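August 31, 2019

Paper day again. The Hameck job wants 60 booklets by the first week of September, and the insides are all cut, so what's left is the dull bit: getting everything square before it goes anywhere near the stapler. I brought the lot over to the round marble table as the big bench is still covered in Worku's card samples (still!) and I can't face moving them.

I'd forgotten how nice marble is for this. You can drop a stack on its edge and the sheets slide down against the stone, no grain for the corners to catch on. The trouble is that it's round, so there's no straight side to line anything up with and you end up doing it all by eye. Sitting down helps. I tried it standing first and my back was complaining by the second batch.

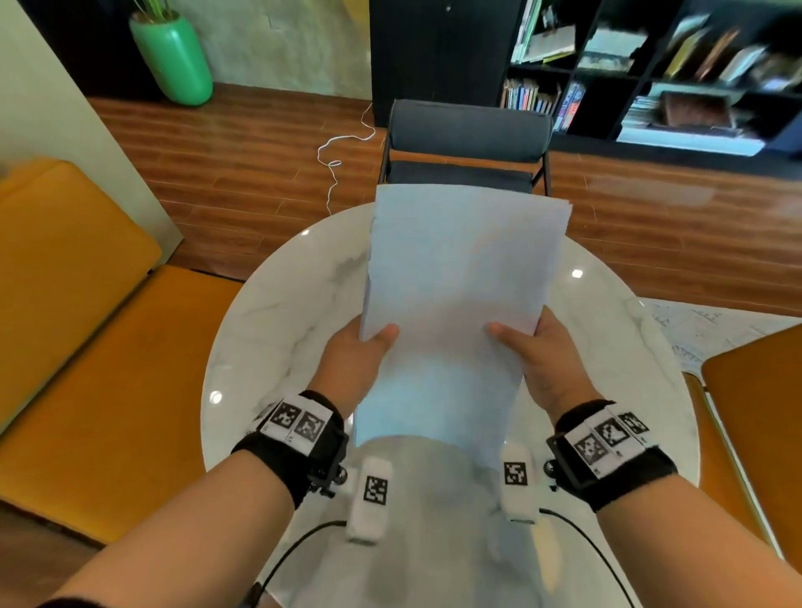 How many sheets should go in one handful? Nearly 111 is the most I'd try with this paper, and half of that is far more comfortable if you've got small hands.

What works for me is thumbs flat on the front, fingers behind, hold it loosely and let it fan a bit so the air gets in, then tap the long edge down, turn it, tap the short edge. Don't squeeze too early - the middle sheets stick where they are and you'll be chasing one corner for ages. I did precisely that with 2 batches and had to start them over.

Still to do: 8 more batches, then the covers. The Dremero stock is a touch wider than the insides so it'll need a trim first. Ask Brandov if their guillotine is free, ours is leaving a ragged edge again and I don't want to blunt it any further on cover card.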